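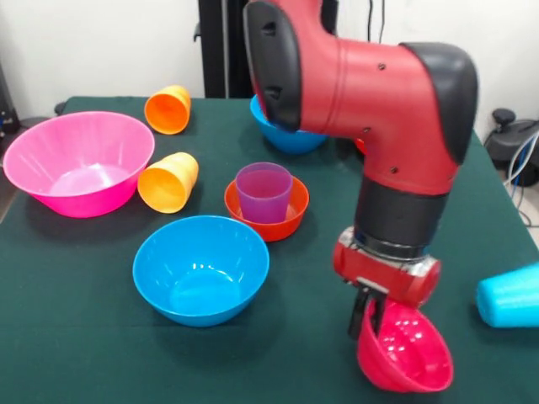 Peladau Fishing Cat Records

Fishing cat (Prionailurus viverrinus) records from the Peladau wetlands, put together by Shanti Tyagi and Ravindra Chauhan. The fishing cat is a medium-sized wild cat of South and Southeast Asia. It is larger than a house cat, with a stocky body, short legs and a short tail, and it hunts mostly at the edge of water.

Version 2
Last updated: Tuesday, August 23, 2022

What is in the files

records.csv has one row per record. There are 76 rows. A record is a sighting, a set of tracks or a scat.
sites.csv has one row per site, with the habitat type and the main kind of plant cover.
notes.txt holds the field notes as they were typed up. Spelling has been left alone.

Of the 76 records, 51 are tracks. The rest are sightings and scats.

Columns in records.csv

record_id - a number that is never reused, even if a row is removed
site_id - matches sites.csv
type - sighting, track or scat
month - month only, the day is not given
water - still, slow, fast or dry
observer - initials
sure - yes or no, see the next section

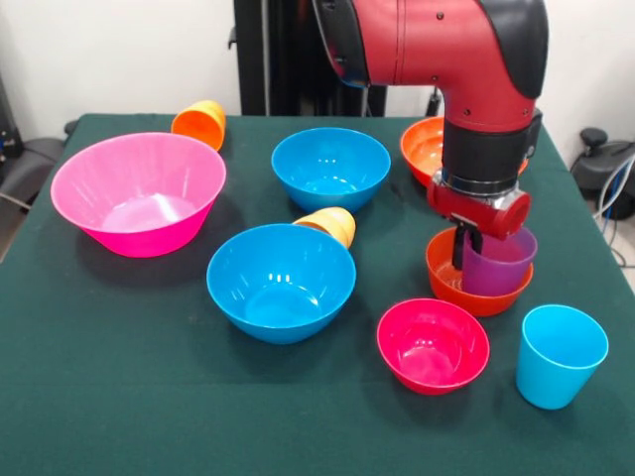 How records were checked

Each track record was looked at by both of us, working apart. If we agreed that it was a fishing cat, "sure" is yes. If we did not agree, it is no and the row stays in. Jungle cats and leopard cats also use these wetlands. Small or smudged prints are the hardest to place, so please filter on this column before making a map.

Scats were judged by size, location and contents. Fish scales on their own were not enough, as otters use the same banks. No DNA work was done.

Known problems

Most visits were made in the dry months, when the paths are open. There is very little from the monsoon. The Singhal canal was walked far more often than the other sites, so a high number of records there does not mean more cats. Visits with no finds were not written down before April, and the files can't be used to work out how often cats were missed.

The same cat may be behind several records. Do not use row counts as a population size.

Locations

Exact coordinates have been taken out. Fishing cats are killed over fish and poultry losses in parts of their range, and we would like den areas to stay private. Site centers in sites.csv are rounded to 2 decimal places.

Changes from version 1

Flivwood pond added to sites.csv
Terkivstead ditch split into north and south - old site_id kept for north
Blank values in "water" are now written as NA

Use

Free to use for study and teaching. Please name both compilers and give the version number. Corrections are welcome - send the record_id along with the change.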